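Caderno da célula 2, julho
Braço Franka no simulador, tarefa de abrir gaveta. Manutenção do modelo e da configuração.

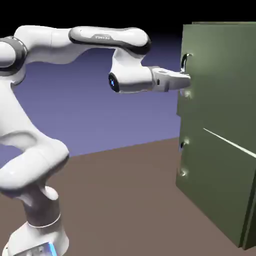 Estado no início do dia

O modelo do armário foi trocado pela versão revista pela Birkett. Com a malha antiga, os puxadores tinham geometria de colisão em casco convexo, o que fechava o vão do laço; os dedos batiam num volume que não se via. A nova malha vem decomposta em peças. Confirmei com a visualização de colisão ligada: o vão está aberto.

Pose da base sem alterações. Não mexer nela sem refazer a tabela de alcance, que depende da distância ao armário.

Avaria

Desde a troca do modelo, o contacto no puxador de cima oscilava. Força normal a saltar entre zero e o limite em passos alternados, gaveta parada. Primeira suspeita foi o ganho dos dedos. Baixei-o para metade e ficou igual. Repus.

Causa encontrada às 10 e pouco: a massa da gaveta superior não tinha passado na exportação e o solver assumia o valor por omissão. A inferior estava bem. Escrevi a massa à mão no ficheiro do armário e pedi à Birkett que corrija na origem. Até lá, quem reexportar tem de voltar a pôr o valor.

Alterações feitas

Massa e inércia da gaveta superior, iguais às da inferior.
Atrito da calha: mantido.
Subpassos da física: de 2 para 10. Custa tempo de cálculo, mas a oscilação residual desapareceu. Experimentar valores intermédios quando houver máquina livre.
Margem de contacto dos dedos reduzida. Com a anterior, a pinça registava contacto antes de tocar.
Limites das juntas do braço repostos a partir do ficheiro Sterkier. Alguém os tinha alargado no punho para um teste e ficaram assim.

Verificação

Corri o lote completo na máquina da Hostum, 2,376 episódios (separador de milhares à inglesa, como sai no registo). Nenhum abortou por instabilidade numérica. Falharam 955 no critério de abertura, quase todos na gaveta de baixo, com o braço a chegar ao puxador demasiado dobrado. Isso já é planeamento e não física, fica noutra entrada.

O Angus Kerr repetiu o arranque a partir de uma cópia limpa e obteve os mesmos valores de contacto nos primeiros episódios. A semente está gravada no cabeçalho do registo.

Nota sobre o aspeto

O material verde do armário e o chão liso são os de origem. Não gastar tempo com texturas nesta fase. A política não usa imagem, só o estado das juntas e a posição da gaveta.

Por fazer

Rever a pose de aproximação à gaveta inferior.
Pôr um teste no carregamento que recuse peças móveis sem massa definida.
Comparar o atrito da calha com as medições da Sudby, quando chegarem. O valor atual foi copiado do projeto anterior e não encontrei a fonte.
Apagar a malha antiga do repositório, depois de o Angus confirmar que mais ninguém a usa.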